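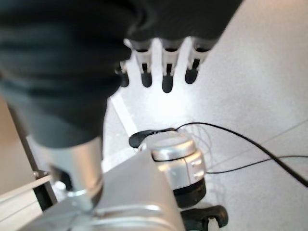 How long should bread dough rest before shaping?

Give it 20 minutes on the counter under a damp towel. Cold dough from the fridge may need up to 9 minutes more.

4 min read

Dust the counter lightly with flour and tip the dough out. Pull each edge into the middle, turn the ball over, and drag it toward you until the top feels tight. If it tears, stop and let it sit a little longer.

Clementina Cunha bakes hers in a Matos loaf pan, greased with butter. A plain tray is fine for round loaves. Cover the shaped dough and leave it until a finger dent fills back slowly. In May my kitchen is warm enough that I start checking early.

Slash the top with a sharp knife and bake until the crust is deep brown. Cool on a rack before slicing.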